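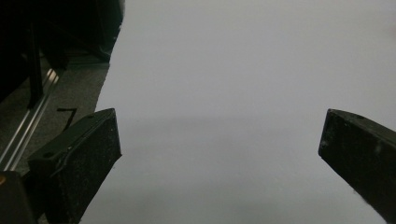 Himumberg Hand-Held Gripper, Two-Finger
Equipment and planning page

The Himumberg two-finger gripper is a hand-held tool with a camera mounted on the body, used to record handling tasks that will later be carried out by a robot arm fitted with the same fingers. It is supplied as a single unit, as a pair, or as part of the Numham station kit. Prices are given on quotation. The notes on this page are for people preparing a purchase request and should be read with the parts list.

What is supplied

Single unit: gripper body, one pair of black fingers fitted, camera mount, hand strap, one data cable, printed setup sheet.
Pair: as above for left and right hands, with a shared charging base.
Station kit: one pair, two spare finger sets, storage case, calibration board and fixings.

The camera is ordered separately. Sites that already own a suitable camera should quote the model when asking for a price, as the mount plate differs between models and cannot be exchanged once opened.

Fingers and wear

Fingers are a consumable and should be budgeted as one. The inner pad faces are matte black. With use they pick up dust and white scuffs, and the coating rubs through first along the lower edges. Light marking of this kind has no effect on grip and is not covered by the warranty. A finger should be replaced when the tip no longer closes flush with its partner, or when a pad face has a chip that can be felt with a fingernail.

For planning purposes we use a figure of 2000 recorded tasks per finger set. Thin and flat items such as paper, card and film are easy on the pads. Abrasive parts, castings and anything with a sawn edge are not, and sites working with these should halve the figure.

Fingers are sold in matched sets only. The mounting holes are drilled as a pair and mixing old and new fingers will put the tips out of line.

Floor space and surfaces

The tool itself needs no bench. It can be used over a table, a shelf or the floor. Allow clear space of 180 cm in each direction for one operator, more if two people are to work side by side.

Plain pale surfaces give the least trouble in poor light, but a large blank sheet offers the tracking software very little to follow. Keep some fixed detail in view at the edge of the work area: a strip of tape, a length of aluminium rail or the corner of a fixture will do. Items used for this should not be moved during a session. Shiny rail is acceptable provided the highlights are not strong enough to wash out that side of the picture.

Carpeted floors are acceptable. Carpet fibre collects on the pads more quickly than bench dust does, so wipe them at the start of each session with a dry cloth. Do not use solvent.

Lighting

The camera will record in dim rooms, with more noise and slower shutter speeds. Where the budget allows, add two diffuse lamps per station, set to either side so that the shadow of the operator's hand does not fall across the work. Lamps are not included in any kit. Ordinary office lighting is sufficient for most tasks.

Budgeting for a first year

The Dal Bello site, which runs 8 stations, allows one station kit per station, one further finger set held in stores for each, and a spare gripper body for the whole room. Dehua Liang drew up the original request and put the finger sets under consumables and the bodies under capital equipment – a split we recommend, as it avoids a fresh capital request each time a pad wears out.

Items most often left out of a first request:

Data storage. Recordings are kept at full resolution until checked.
Operator time for setup and calibration, 35 minutes per station on first use.
Return carriage for repairs.
A second storage case, if the tools will be shared between rooms.

Delivery and service

Bodies and kits are made to order. Finger sets are normally held in stock. Orders placed before the September stock count are shipped ahead of it; orders arriving during the count wait until it is finished.

Repairs are handled by the Tunau workshop. Remove the fingers and camera before sending a body in. Quotations and lead times: Sum-yee Wan. Technical questions, including mount plates and custom fingers: Olumide Jibrin.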